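Comparing two gripper fingers on the Rikis arms, quick notes

Writing this up fast while I still remember the settings. If you've got a two-arm bench and a pile of fingertips to pick from, this is the order I'd do it in. Took me most of February to work that out by doing it in the wrong order.

What you need

Two matching arms on one rail. Two sets of fingers. Mine are the stock Rikis ones and a softer set, the Vinder pads. A wrist camera on each arm. Baskets. Things to pick up that are annoying to pick up. Coffee.

Step 1. Sort the cables first

Run the camera cable before you tune anything. Seriously. I tuned first, then fastened the cable, then had to redo the lot as the wrist didn't swing the same. Leave a generous loop between the wrist and the base. Jog each joint to both ends of its travel, slowly, one at a time, and watch the loop. If it goes tight anywhere, cut the ties and start over. Zip ties are cheap, camera cables aren't.

Step 2. Zero both arms in the same session

Power up, let them sit a few minutes, then zero. Left then right, same pose. Save it as a new file, don't overwrite the old one. Buchanan (that's our controller software, named after the street) will happily load last month's zero without a word. Check the date on the file. Check it agian.

Step 3. Line up the wrist cameras

Close the gripper. You want both fingertips in view at the bottom of the camera picture, same height on both arms. If one camera is tipped forward more than the other you'll end up comparing cameras, not fingers. Loosen the mount, nudge, tighten, look again. Then lock exposure. Auto exposure hunts every time the gripper goes over something pale and it drove me round the bend.

Step 4. Pick a nasty task

Blocks are no good for this. Both finger sets pick up blocks all day and you learn nothing. Wires are better. Thin, springy, tangled up with each other, and they slide out sideways if the tips don't meet square. Job is simple: take a wire out of the tangle, put it in a basket, let go.

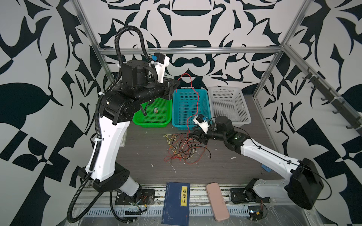

Letting go matters as much as grabbing, by the way. Soft pads hang on to thin insulation a bit too well. Open the gripper all the way, pause, then lift. If the wire comes back up with the hand, that's a fail, even if it drops off later. Write it down as a fail or your numbers are rubbish.

Step 5. Set the closing force

Start low. Go up in small steps until the wire stops slipping when you lift, then one more step and stop there. On my setup the stock fingers wanted 522 on the force setting and the Vinder pads were fine at 494. Those numbers mean nothing on anybody elses arm so don't copy them, find your own. Do it for each finger set seperately. One shared setting isn't a fair test for either.

Step 6. Run it

100 picks per finger set, per arm. Then swap the fingers left to right and go again. The swap is the boring bit and it's the bit that counts. My right arm is just a hair better at everything and without the swap I'd have given the credit to whatever was bolted on it.

Re-mess the tangle between picks. Stir it with a hand, arms stopped, e-stop in. Stop every so often to feel the motors too, if the shoulder's hot give it a rest.

What I got

Vinder pads won on grabbing, not by heaps. Stock fingers won on letting go. Stock ones also poke into a tangle better as the tips are narrower. For single loose wires I'd take the pads, for digging one out of a knot I'd stay stock. Pads pick up dust and get slick, so wipe them every basket load.

Balthasar Camenzind over at Zedomwood reckons a strip of heat shrink over the stock tips gets you most of the way for pocket change. Haven't tried it yet. Will add it here when I do.

Problems I hit

Gripper buzzes when closed: force too high, back it off a step.
Arm lands a bit short every time: zero is off, back to step 2.
One camera drops out mid run: unplug, reseat, give it its own USB port. Don't share a hub.
Wire pings out on the lift: tips not meeting square. Check the finger screws, mine had worked loose on the left.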